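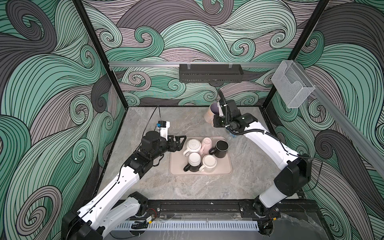 Mug swap is back at Hartley, and yes, the tray stays

If you've been drinking your coffee out of a measuring cup since the winter (I have, don't judge me), good news! The Bevbridge mug swap is back at Hartley, and it's running every lunchtime through the end of May. Same deal as last year: bring a mug you're tired of, take home one you like better. 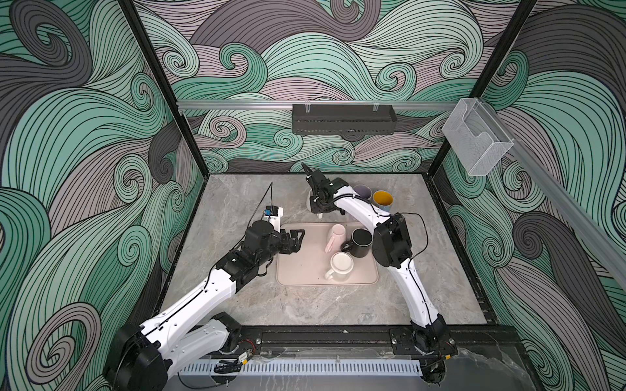 By Atieno Makokha
Posted Tuesday, May 3, 2022

I stopped by this morning to see how the mugs were getting on, and I can report there's a nice mix already. There's black, there's pale pink, there's a lavender one, and there's a light blue mug with a yellow inside that I would have grabbed on the spot if I'd remembered to bring something to trade. The whole lot is being sorted on the gray marble-look table, with the rounded tray in the middle for whatever is being looked over next.

Milagros Barrios is running things again. She told me last year's swap moved 1379 mugs, a number I made her repeat, and she thinks we can beat it if people would please look in the back of their cupboards.

"Everybody has a mug they reach around," she said. "Bring me that one."

The rules are short. One in, one out, up to five mugs per person. Small chips on the lip are OK as long as you point them out when you hand the mug over, but cracks are a no, and so are travel cups and anything with a lid. Please wash them first! Milagros was pretty firm on that last bit.

One tip from me: turn a mug over before you decide. I'm usually all about the color and the handle, and then I find something pretty on the bottom where I never would have looked.

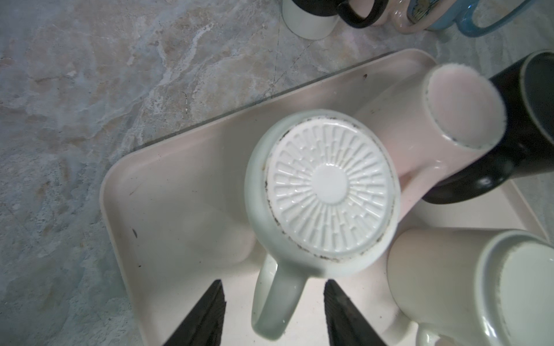
Raised ribs fan out like sun rays on the base of this pale mug, upside down on the tray.

The other change this year is that it isn't only mugs. Pitchers, creamers and bowls are welcome too, and they trade at two mugs apiece. I asked about plates and got a no, maybe next year, depending on shelf space.

Tea and coffee are coming from Watutia while the swap is on, so you can try out your new mug right there. Anything left over at the end goes to the Brolumero kitchen, where they can always use extra cups for the Sunday breakfast.
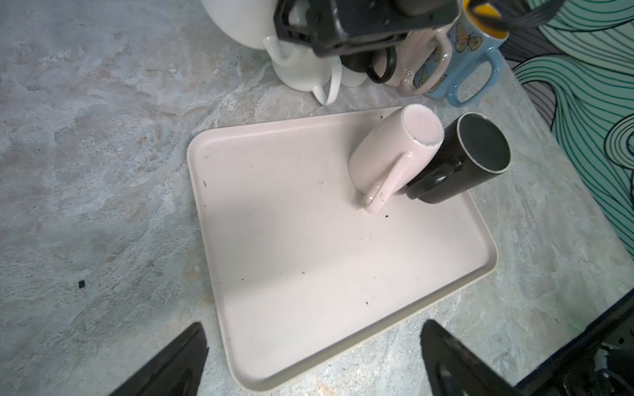
Pink and black mugs side by side on the tray, with a white creamer pitcher just beyond it.

Doors open at noon and close at two. Use the side entrance, and wrap your mugs in a dish towel if you're coming by bus. I'm going back tomorrow with a trade in my bag, and if that light blue one is gone I'll be asking questions.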